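Ketlow Home Storage: Help Desk
Ticket 252
Subject: Divided woven tray, jars sliding about in the long sections
Product: Delić divided tray
Opened by: Vaughan Costigan
Handled by: Bushra Chaudhry
Status: Closed

Vaughan Costigan, 9.40 am

Good morning, and thank you in advance to whoever picks this up. I bought the Delić tray from you in November for the deep shelf beside our cooker, and before I go any further I should say that we like it very much. It's a handsome thing, the rim is comfortable in the hand and it wipes clean with a damp cloth. So please don't read this as a grumble!

My trouble is with the long sections. The shallow row is splendid, small jars go into it and there they stay. The three long ones that run the other way are a different story. If I have only one jar in a long section it has the whole length to travel in, and every time I pull the tray forward to get at the mustard, something goes off for a wander and knocks into its neighbour. Last night it was the jar with the pink lid, which went over completely, and I had a good half hour with the dustpan.
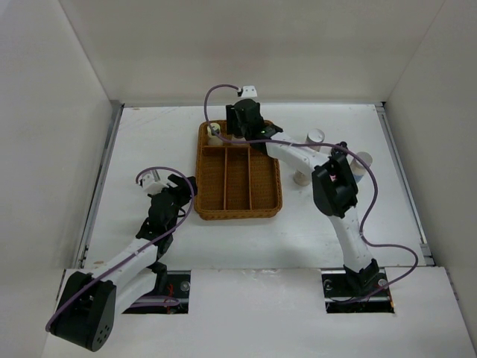 I did wonder whether I had the whole business the wrong way round. The leaflet only says "place on a flat surface", and the surface could hardly be flatter, as I went over it with my late father's spirit level and then, to be on the safe side, with the one on my telephone. The shelf is 230 mm from top to bottom, in case that matters. Is there an insert I should have had in the box? Or a correct way of loading it?

With kind regards,
Vaughan Costigan

Bushra Chaudhry, Ketlow, 11.15 am

Hello Vaughan, and what a nice message to open with my tea. I'm so sorry about the pink-lidded one and your half hour with the dustpan.

Nothing is missing from your box. The Delić comes as you have it, with the dividers fixed, and there's no separate insert made for it. The long sections were planned with packets and sachets in mind, things that stand one behind another and hold each other up, so a single round jar does get rather a lot of freedom in there. Plenty of people use it for jars all the same (I do, at home) and it can be made to behave. Would you try these for me, in this order, and let me know how you get on?

First, take everything out and run a finger along each divider. If one of them lifts or rocks I'd like to hear about it straight away, as that would be a fault and we would replace the tray.

Then set it on the shelf with the shallow row at the back. Fill that row before anything else.

After that, put the next jars into the long sections and push each one right up to the cross divider, so that any spare room is all at the front, near your hand.

Lastly, keep whatever is tallest at one side, so that you aren't reaching across it for the little ones. And draw the tray out with both hands, slowly, holding the rim at the sides.

Warmly,
Bushra

Vaughan Costigan, 2.05 pm

Dear Bushra, I have been through your list with great enjoyment and it took me most of the lunch hour, mainly on account of stopping to smell things.

Dividers: all firm. I pressed quite hard and they didn't budge, so you may cross that off.

Orientation: I'd had it back to front all this time! The shallow row was facing me, which I'd thought rather elegant. I've turned it round.

Loading: the green-banded jar has gone into the left-hand corner at the back, with the glossy black lid in the middle and the wide silver one at the right. In front of those come the rounded jar with the black lid (it has a little raised tip, very handy for lifting), then the pink, and the tall container on the right. That makes 6 in all, and I've kept the near ends of the left and middle sections clear for the time being.
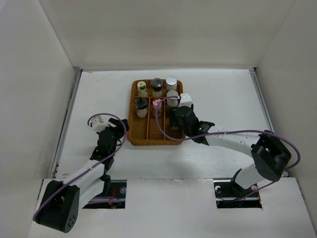
Follow-up questions from the customer

It is a good deal better, I must say. I pulled it forward and pushed it back a few times and the back row never stirred. The pink one still creeps, though. If I come to a stop at all sharply it sets off down the middle section towards me. It doesn't fall over now, it simply arrives. So I have two things to ask, if you have the patience.

May I put something behind it to stop it rolling forward? I beg your pardon, I mean in front of it. My neighbour Ott Vaher suggested a wine cork laid sideways, and he has offered to supply the corks, having emptied the bottles himself.

And does it matter that the silver lid stands a touch higher than the rim at the back? It clears the shelf above with room to spare, I only wondered if it would put a strain on anything.

Bushra Chaudhry, 3.30 pm

Back to front! You are in very good company, Vaughan. I've passed that on to Remigiusz Witkowska, who looks after our leaflets, and he is going to ask for a small drawing of the tray the right way round.

The silver lid is quite all right. The rim is there to hold on to, and it's perfectly fine for a jar to stand above it.

As for the pink one, yes, do block it in. A cork may well roll, so I'd go for a strip of non-slip matting cut to fit the bottom of the section. I'm posting you an offcut of our Evedel liner, no charge, and it will go through scissors very easily. Cut it slightly narrow so that it lies flat. Please thank Ott for the thought!

Vaughan Costigan, 10.20 am, 4 days later

The liner has come and I've cut it (crookedly, but it's lying flat). The pink jar stays where it is put. I had enough left over to do the left-hand section as well, and my paprika is moving in there this afternoon. Please do close the ticket, and thank you, Bushra, for being so kind about it all.

Bushra Chaudhry, 10.45 am

Lovely news. Closing this one now. If the liner curls at the corners, leave it under a heavy book overnight and put it back.

Resolution: tray turned so shallow row is at the back; jars loaded against cross divider; liner fitted in middle and left sections. No fault found with tray. Leaflet query passed to R. Witkowska.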